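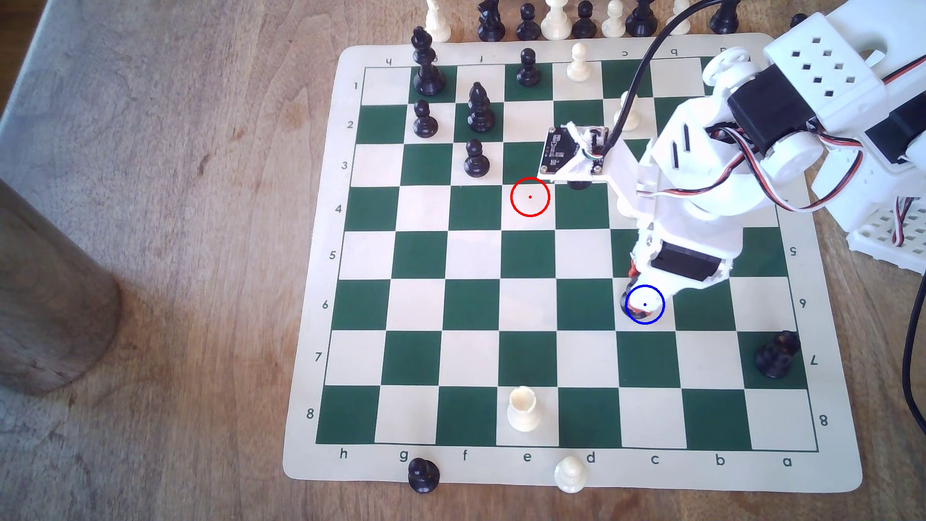

November, evening, bench 2. I've now had the Trultoler chess arm kit for long enough to have opinions about it, and since Johannes Maluleke keeps asking me whether we should order more of them for the Jurville workshop, I'm going to put everything down in one place and let him read it at his leisure. The overlay is still my favorite part of the package — you get a red circle for one square and a blue circle for the other, drawn right over the board, and with the red one up around e4 and the blue one sitting on the black piece under the gripper, anybody walking past can tell which two squares the software is thinking about. I had expected to be reading square names off a terminal all week, so this was a very pleasant surprise!

Assembly first, while I still remember it. The printed parts are white and clean, with hardly any stringing, and the servos dropped into their cutouts without filing. The manual (the Mandmont edition, which is the one to ask for) is friendly enough but wanders a bit. It has you route the servo wires before the base is clamped down, and I ended up doing them over. My advice to whoever builds the next one is to leave a generous loop near the upper arm and tie nothing until you've run it to both ends of its travel. The small circuit board on its bracket wants the same treatment, as its cable is thick and rather stiff and has its own ideas about where to lie. Mine arcs across the far side of the board and hides a little of it, and I'd like to try bringing it in from behind instead.

Calibration took me 53 minutes the first time, most of which I spent being puzzled by the orientation. The roll-up board we use has its coordinates printed on all four sides, and with the 1 at the far end and the h at the left, I kept typing in corners as if I were sitting on the other side. Completely my own fault, and the software was patient with me. Once I had stuck a note to the monitor it went much faster. I do wish there were a big plain button to flip the whole thing around. I've written to Trultoler support to suggest it and had a very kind reply from them, though without any promise of a date.

For the pick test I logged 112 lifts over the afternoon, mixed pieces, nothing fancy. 10 were misses. Pawns were the worst of the lot, mainly when they stood off center on the square, and the knights gave me less trouble than I'd feared (I had been dreading that lopsided head). I haven't tried the soft fingertips that Flores sells as an add-on. They might well help with the pawns, and I'd happily spend a little of the budget on a set before we make up our minds.

Johannes, to answer the question you really asked: yes, I'd buy another, but one, and I'd hold off on the service plan. It mostly covers servo swaps, and we can do those ourselves with the spares in the blue drawer. The quote is pinned inside the cupboard door if you want to look it over with your coffee.

Still to do:

- reroute the thick cable and recalibrate
- repeat the pick test with pawns only, noting how far off center each one stands
- ask Flores whether the fingertips fit this gripper
- find out if the overlay colors can be changed — the visitors' group had trouble telling them apart on the old projector

Left the arm parked and the supply switched off at the wall. The log is in the shared folder under the kit's name, with my notes in the last column.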